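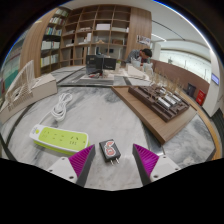
Small black charger, long green power strip, marbled tabletop.

Okay, thread time. I've been testing position sizing all December and I'm having way too much fun with it, so I'm putting the notes here before I lose them.

The system itself is as dull as they come. Buy a breakout above the 60-day high, get out on a trailing stop, long only. I've traded some version of it for years and I've never touched the size rule. Same dollar amount every time, like a guy ordering the same sandwich.

Then Bjarke Lykkegaard sent me a long message from Vemley asking why I spend weeks on entries and two minutes on size. Fair question! I had no answer, so I opened Prikard (my backtester, held together with tape) and started running things.

Test one: equal dollars per trade. This is my baseline. The equity curve goes up, with a couple of ugly stretches, and nearly all the pain in those stretches comes from a few jumpy small caps. They take up the same cash as a sleepy utility and swing five times as hard.

Test two: size by volatility. I take the average true range, decide how much of the account I'm willing to lose if the stop gets hit, and let that set the share count. Same entries, same exits, same 81 markets. The ugly stretches got shallower and the final number hardly moved. I ran it again just to be sure I hadn't broken something.

(I had broken something. I was reading the range from the day after the entry. Fixed it, reran it, and the improvement shrank but it's still there. Check your lags, people.)

Test three: volatility sizing plus a cap, no more than 5 percent of the account in any one name. Without the cap, very quiet stocks get enormous positions, and a quiet stock can gap on earnings like anything else. I love this rule. It costs a little return in my data and I'd pay that every time.

Next I shuffled the order of the trades, over 200 times for each version. The worst drawdown I had in the real sequence was a pretty lucky one for equal dollars. In most of the shuffles it was deeper. That chart made me sit up straight.

A few of you asked about Kelly. I tried it at half strength and the swings were more than I could sit through. Maybe a quarter. Will report back!

Still to do: what happens when ten positions all turn out to be the same bet. The Plirnedholm folks have a neat way of grouping correlated names, and I want to try it against the Hafstein data, where everything seems to move together.

If you've tested a cap on total open risk, send me your numbers, even messy ones. I'm usually at the desk by 6 am with coffee.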